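Booking an entertainer for an employee banquet: deposit, travel costs and cancellation terms

Category: Events and Entertainment
Posted 24/03/2019

Question submitted by Marisol Echeverri

I serve as the events coordinator for a regional employer in Skerkville. Our organization wishes to engage a comedy hypnotist for its annual employee recognition banquet, to be held in May. The performer's agency, Grullik, has sent a two-page agreement that requires half of the fee upon signature. The deposit is described as nonrefundable under all circumstances, including cancellation by the performer. The agreement further states that travel and lodging will be "billed at cost" without naming a limit.

I would be grateful for guidance on three matters. Is it customary for a deposit to be retained when it is the performer who withdraws? Should a ceiling be placed on travel expenses? Finally, the performer has asked for a raised stage and a number of chairs for participants, and our venue, the Bedoya banquet hall, charges separately for both. Which party ordinarily pays for these?

Answer submitted by Gladys Condori

I have arranged corporate entertainment for 15 years, and I would not advise signing the agreement in its present form. A deposit that is nonrefundable to the client who cancels is entirely ordinary. The performer has reserved the date and may have declined other work. A deposit that is retained when the performer cancels is a different matter, and most agencies will remove that language upon request. You should ask for a clause providing that, if the performer is unable to appear, the agency will either supply a replacement acceptable to you or return all sums paid within a stated number of days. The word "acceptable" should remain in the clause. Without it, you may be sent a juggler.

With respect to travel, request a flat figure. Performers who work nationally know very well what a trip costs them, and a flat travel fee spares both parties the exchange of receipts after the event. If the agency insists on billing at cost, the agreement should state a maximum, the class of airfare and the number of hotel nights.

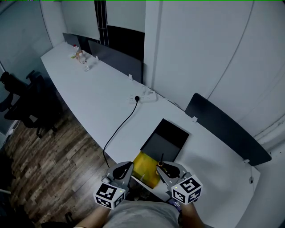
Staging is ordinarily the responsibility of the client, unless the agreement provides otherwise. The performer's technical rider should list the stage dimensions, the number of armless chairs, the microphone type and the lighting. Obtain this document before you sign, and forward it to the venue for a written price. Please also ask where the sound operator will sit. A long desk, such as the white one shown, takes up far more floor than a small cocktail table, and venues do not always allow for it when they draw the seating plan. I have seen a table of guests moved during the salad course for precisely this reason.

Lastly, request proof of liability insurance. A hypnotist brings members of the audience onto a raised platform, and your venue may require to be named on the certificate.

Answer submitted by Jhosep Lozano

Our company held a banquet with a hypnotist and the employees enjoyed it very much. We paid the deposit and there was no difficulty. I do not recall what the contract said. I would recommend that the show begin after dessert — the service staff were walking in front of the stage during ours.

Answer submitted by Vy Huỳnh

I concur with Ms. Condori regarding the deposit. I would add that the agreement should identify the performer by name. Agencies sometimes contract for "a hypnotist," which leaves them free to send any person on their roster. When we engaged an act through Curorari, our first draft contained exactly that wording, and it was corrected within the day.

It is also advisable to settle the content of the performance in writing. "Suitable for a workplace audience" is a reasonable phrase — though a short list of subjects to be avoided is better. Participation should be voluntary, and managers should be asked not to nominate their staff.

Reply from Marisol Echeverri

My thanks to all who responded. The agency has agreed to a refund if the performer withdraws and has quoted a flat travel fee. I am awaiting the technical rider.

This question has been marked as resolved by Aileen Castillo, moderator.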